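From: Yamuna Chacko
To: gripper-bench list
Date: 06/01/2024
Subject: Re: Re: finger shape on small cubes

> Has anyone on the list put the Kotian fingers up against the Clekia ones
> on anything smaller than a mug? We are choosing for the Ramwood cell and
> all I have is the vendor sheet, which only talks about boxes. Also curious
> if the wrist sag people saw in September is still a thing.

Quick answer, more when I'm back from Jemport. Yes, tried both, same pair of arms, same controller, only the fingers swapped. Alphabet blocks on a wood table, spread loose, pick and drop in a tray. 94 picks per finger set. Kotian missed 16, Clekia missed 2. Didn't expect that big a gap.

Most of the Kotian misses were blocks sitting at an angle with a neighbor close by. One finger comes down on the next block, shoves it, and then you're closing on a corner. Straight ones it gets fine. Clekia tips are narrower so they just fit in teh gap. 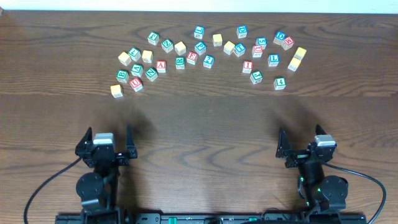

Lighting matters more than I thought. Arm shadows fall right across the wood and the detector was drawing boxes too big on the dark side of a block, so the grasp point slides off center. Turned the threshold up to 60, better. Not fixed. Plain yellow faces were the worst for getting rotation, no letter to lock on to, so the wrist picks whichever way it likes.

Wrist sag – yes, still there, both arms. Small when the arm is tucked in, you really notice it reaching for the far row. I add an offset by hand for now. Ugly but works. If somebody has a proper gravity term for these servos please post it, I don't want to write my own agian.

For Ramwood I'd go Clekia, unless you have heavy parts. Haven't tried heavy. Cable slack, leave more than you think on the outer side of each arm.

Logs are a mess, will clean up and send.

Yamuna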